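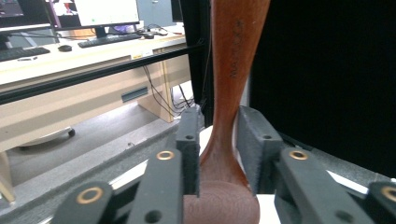 Dament wooden pestle, long pattern

Product code 2302
Supplied by Udisstead Kitchen and Table

A wooden pestle with a long, narrow shaft and a rounded, bulbous base. The shaft is reddish-brown, smooth and slightly glossy, with the grain showing through. The base is darker and matt, with a slightly rough, speckled surface. A short line of lettering is engraved lengthways on the upper part of the shaft.

The long pattern is intended for deep mortars and tall mixing bowls, where a short pestle brings the knuckles against the rim. It is used upright, with one or both hands on the shaft.

Suitable for
Garlic, chillies, fresh ginger, soft herbs, soaked pulses, boiled roots, whole spices of moderate hardness.

Not suitable for
Ice, rock sugar, nutmeg, dried turmeric root, or any use as a hammer. For these, see the Timar stone set.

Matching mortars
Dament deep mortar, wood — recommended
Lai clay mortar, medium and large — suitable, light pounding only
Timar granite mortar — not recommended. Granite wears the base quickly and wood dust will get into the food.

Pestle and mortar are sold separately. The pestle is not sized to any one mortar, but the base should have clear space on all sides when it rests at the bottom of the bowl. Measure the inside of the bowl at its narrowest point before ordering and send us the figure if in doubt.

Finish and variation
Colour and grain differ from piece to piece. Small differences in the depth of the engraving are normal and are not accepted as a fault. Cracks, loose splinters or a shaft that is visibly bent are faults, and the piece will be exchanged.

Before first use
1. Wash by hand in warm water. Do not use scented washing-up liquid.
2. Dry with a cloth and stand in open air overnight.
3. Pound a handful of uncooked rice for 3 minutes and throw the rice away.
4. Repeat step 3 until the rice comes out clean.

Care
Rinse straight after use and wipe dry. Do not soak and do not put in a dishwasher. Keep away from ovens and radiators — fast drying splits the wood, usually at the neck above the base. If the shaft looks dull, rub in a little food-grade mineral oil and wipe off the excess after 45 minutes. The base should be left without oil.

Strong smells (garlic, shrimp paste) can be reduced by rubbing the base with coarse salt and half a lemon, then rinsing.

Returns
Unused pestles can be returned with the label still tied to the shaft. Used pestles cannot be resold and are only taken back if faulty.

Trade orders
Catering quantities are packed in plain cartons without labels. Contact Tania Sikder at the Udisstead trade counter for prices and delivery. The trade counter is closed on Tuesday.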